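The Slow Pleasure of Carved Signs

March 10, 2018

214 Shares 17 Comments

There is a bakery in Sirnance, two doors down from the old feed store, where people stop on the sidewalk and tilt their heads back before they go in. They aren't smelling the bread, or not only that. They are looking at the sign, which is a long plank with a loaf cut into it so deeply that on a sunny afternoon the crust has its own shadow. I have walked past it I don't know how many times, and I still slow down.

Carved signs are one of those crafts that most of us enjoy without ever thinking of them as art. We save that word for things in frames, I suppose, or things with a little card beside them giving the title and the price. But a hand-carved sign asks for everything a sculpture asks for, and then it has to hang out in the rain for twenty winters and still tell you where to buy a pair of shoes.

The tradition goes back a very long way. Before most people could read, a shop needed a picture that could be understood from across a muddy street, so the bootmaker hung up a boot and the locksmith hung up a key. Letters came later, as more customers learned to read them, and with the letters came a whole new set of headaches for the carver. A boot can be a bit lopsided and still be a boot. A lopsided R bothers everyone, including people who couldn't tell you why.

I got curious about all this last June, when I spent a long weekend at the Sasesard carving workshop, which runs out of a former dairy barn on the road toward Chávez. I went in thinking I would write a page or so about it and go home. I ended up staying an extra day, buying 2 gouges I had no business owning, and coming away with sore thumbs and a great deal of respect (and a very bad letter S, which now lives in my garage).

The first thing you learn is that you don't get to carve for quite a while. You look at wood. You run your hand over it one way and then the other, you hold it up to a window, you talk about it far longer than seems reasonable, and then somebody puts the kettle on and you talk about it some more. 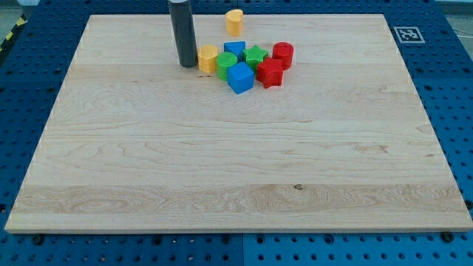
A maple board with a small dark knot in its wider band of grain.

Grain is what the whole business comes down to. Cut along with it and the tool slides as if through cold butter; cut against it and the wood tears, and there goes your morning. Curved letters are the hardest for exactly this reason, as every curve sooner or later turns around and heads the wrong way. A good carver is forever walking around the bench, coming at the same letter from 3 or 4 sides, and it looks a little like a very slow dance.

Then there is the paint, or the lack of it. Some carvers like bare wood under oil and will defend it with real heat. Others wouldn't dream of sending out a sign without gold leaf in the letters, and I have to say that I have come around to gold. It catches what light there is, even on a gray day, and a narrow street with a few gilded signs on it feels like it is expecting company!

The town of Aso has made the most of this. Almost 4000 people live there, and the main street has so many carved signs that visitors now come on weekends just to stroll along and look up. The hardware store has a hammer. The dentist, bless him, has a molar the size of a footstool. My own favorite hangs over the bookshop, an owl with one eye closed, and it was done by a carver who charged less than a printed banner would have cost, on the condition that the owl could be any bird the carver pleased.

You can learn the basics in a few weekends if you have some patience and a sturdy table. Basswood is kind to beginners, and a sharp chisel is far safer than a dull one, however odd that sounds the first time you hear it. Start with straight letters. Leave the S for later, much later than you think, and when you do get to it, draw it in pencil the night before and have another look over breakfast.

As for the bakery in Sirnance, I asked at the counter who had carved the loaf, and the answer was that it came with the building. I bought a rye and went back outside for one more look.

17 Comments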